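Mestbridge Housing Association
Resident Services: Home Care Advice

Cleaning and Storing Children's Toys

The Association's advice pages are reviewed each October. The guidance on this page applies to all 954 homes managed by the Association, including the Drudby and Pilkington buildings. Residents with questions may call the Resident Services desk after 9 a.m.

Before You Begin

Read the care label or the molded text on the base of the toy. Many manufacturers state whether an item may be put in water, and that instruction takes priority over anything written here. Remove batteries from any toy that has them and set the compartment cover aside with its screw. Check for loose eyes, buttons, and wheels. Small parts that have come away should be repaired or thrown out before the toy goes back to a child.

General Cleaning Solution

For most hard toys, a few drops of plain dish soap in a bowl of warm water is enough. Stronger products are seldom needed for everyday dirt. Do not mix cleaning products with one another under any circumstances, and never combine bleach with vinegar or with anything containing ammonia.

Hard Plastic Blocks and Figures

Place solid items in the bowl and let them soak for 13 minutes. Work over joints and seams with an old toothbrush, then rinse under the faucet. Hollow toys with a hole in the base tend to hold water. Squeeze them out fully and stand them hole side down on a rack overnight. A hollow bath toy that releases dark flecks when squeezed should be discarded.

Soft Toys

Machine-washable soft toys should go into a zippered laundry bag or a knotted pillowcase. Use a cool, gentle cycle and a small amount of detergent. Air drying is preferred; residents using the shared dryers should select the lowest setting. Toys with a sound box or a glued face should be wiped by hand with a damp cloth and brushed once dry.

Wooden Toys

Wipe with a well-wrung cloth and dry at once. Do not soak. Rough spots may be smoothed with 300-grit sandpaper, working along the grain, and the dust wiped away before play. Painted wood that is flaking should not be sanded. Put it out of reach and ask the desk for advice.

Books and Card Games

Board books may be wiped one page at a time and stood open to dry. Playing cards can be cleaned with a soft eraser. Damp cardboard boxes should be replaced with a lidded container, as mildew spreads quickly in a closed closet.

Shiny and Pearl-Finish Toys

Reflective finishes show every scratch, and scouring pads or powdered cleansers will dull them permanently. Use a soft cotton cloth and soapy water, wiping with light pressure. Dry immediately with a second cloth to prevent water spots. Where a glossy shell meets a part of another color, clean the join with a cotton swab. Store these items away from metal cars and building sets.

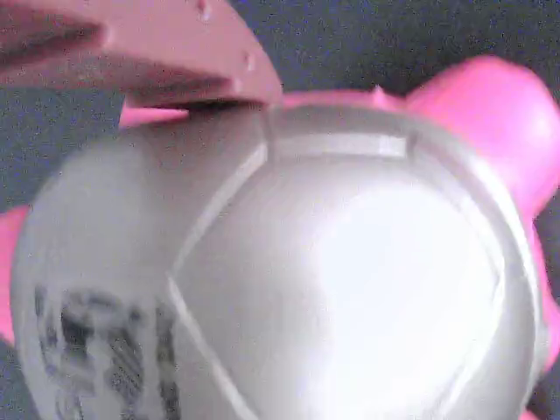

Storage

Shallow bins are better than deep chests for most families. Heavy items belong on the lowest shelf, and any shelving unit taller than the child must be fixed to the wall. Residents may request wall brackets from the maintenance office free of charge. Do not keep toys in hallways, on stairs, or in front of heating vents.

Donating Unwanted Toys

The Drornov Street reuse room accepts clean, complete toys from 10 a.m. until 3 p.m. on collection days, which are posted in each lobby. Residents donated 3,000 items over the past year. Please tape puzzle boxes shut and place loose pieces in a sealed bag. Car seats, cribs, and bicycle helmets cannot be accepted.

Related pages: Laundry Room Rules; Preventing Mildew; Bulk Trash Pickup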